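Why Are Puffer Jackets So Puffy?

You are here: Home / Kids Ask Why / Clothes / Why Are Puffer Jackets So Puffy?

Have you ever flopped down on a puffer jacket and heard it go pffffff? I have, plenty of times, and I'm a grown-up! That sound is air rushing out, and air is the big secret of the whole jacket.

First, a funny fact. Your jacket doesn't make any heat. There's no tiny heater in there (I checked my first one when I was 5, and my mother was not happy about the hole). The heat comes from YOU. Your body is busy making warmth all day and all night, and on a cold morning that warmth drifts off into the air. A jacket slows it down.

Air is really good at this job, as long as it stays still. Moving air carries heat away, like when you blow on soup. Air that's stuck in one place hangs on to it. So a puffer jacket is stuffed with fluffy filling, either down (the soft little feathers from under a duck's or goose's big feathers) or a man-made fluff that does the same thing. All those wispy bits make teeny pockets, and the air gets trapped inside them.
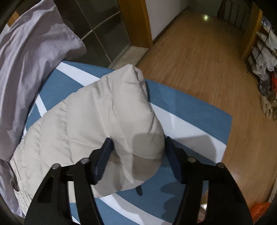 Stitching matters a lot too! Imagine a jacket that was one big bag of fluff. You'd put it on, jump up and down a few times, and all the filling would slide to the bottom, so you'd have a warm belly and freezing shoulders. That's why the people who make these jackets sew lines through them, and the puffy strips between the lines are called channels. On the cream jacket you can still follow the seams running slantways across it, even with the whole thing folded up in a heap on the bed. Each channel keeps its own share of the fluff.

Now, how about folding one? Puffers are the silliest things to fold. You push one side down and the other side pops up. What works for me is to zip it, lay it flat, tuck the sleeves in, and then roll slowly from the bottom so the air has time to sneak out through the top. Don't leave it squashed for months, though. Fluff that's been squeezed for too long gets tired and doesn't spring back so well.

Try this at home: take 2 socks the same size. Stuff one with cotton balls and leave the other one empty. Put a hand in a freezer bag, hold an ice cube through the empty sock, then through the stuffed one. Which one lets the cold through faster? Tell a grown-up what you think will happen before you start.

Next time you come in from the cold, give your jacket a good shake before you hang it up. Watch it get fat again!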